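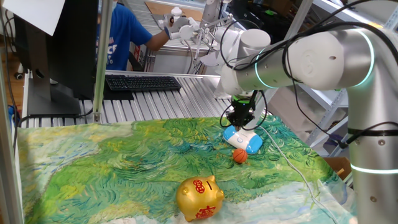

Kasten Data Collection: Progress Report for January
Prepared by Renata Echeverría

We recorded 1,367 teleoperated demonstrations this month, all on tabletop pick-and-place with small household objects. Gun-woo Ahn and Violeta Gaete shared the operating shifts.

Violeta reviewed the recordings and rejected 84, mostly for dropped objects or long pauses by the operator. The rest have gone to the training team.

The patterned cloths slowed labeling at first. We added 20 hours of annotator time from the reserve to catch up.

Next month we plan to add 60 new objects and start two-step tasks. Spending is within the approved budget. We need a decision on the second annotator before then.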